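Category: Visiting & Open Days
1 min read

Gesetti open day FAQ

Where is it?
Larau building, Inden side entrance. Doors at 2.

What's being shown?
Our simulated house. Robot finds its way thru rooms and doorways, all on screen. Rendered views:
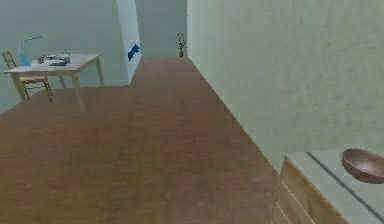
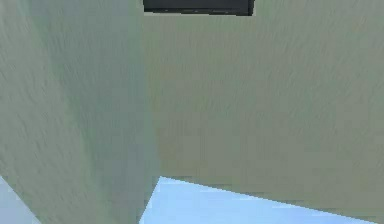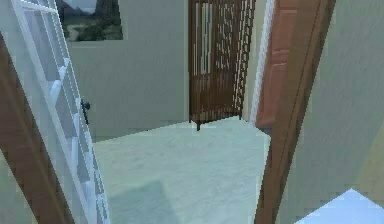
Can I drive it?
Yes, 2 turns each, Grabner controller. Kids ok with an adult.

How many layouts are there?
1,105. We'll run a few, not all, sorry.

Do I need to book?
Yes pls. 600 places, almost gone. Bring the confirmaton email.

Parking?
Street only.

Last updated: December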